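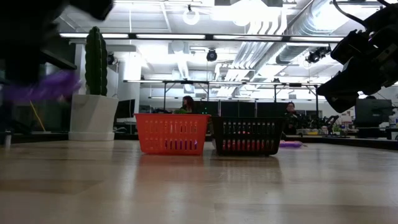 Que produto devo usar para limpar um piso de madeira envernizada no dia a dia?
Um detergente neutro bem diluído, aplicado com mopa de microfibra bem torcida.

Clotorel Neutro para Pisos de Madeira
Ref. 2182
Frasco de 2 litros

Detergente concentrado de pH neutro para soalhos envernizados. Não contém cera nem silicone e não precisa de enxaguamento. Pode ser usado em salas de estar, escritórios e ginásios. Não indicado para madeira oleada ou encerada, para a qual temos o Clotorel Óleo.

Modo de usar
Aspire ou varra o piso. Dilua 36 ml em um balde de água fria. Passe a mopa no sentido das tábuas e troque a água quando ficar turva. Nas manchas de gordura, aplique a mesma diluição com um pano e seque em seguida. Não deite o produto puro sobre a madeira.

Conservação
Guardar na embalagem original, fechada, ao abrigo do sol e fora do alcance das crianças.

Entrega
Enviamos a partir do armazém Uysal. Encomendas feitas até às 15h seguem no mesmo dia. Em dezembro os prazos podem ser mais longos.

Dúvidas técnicas: Eylül Tatlı, apoio ao cliente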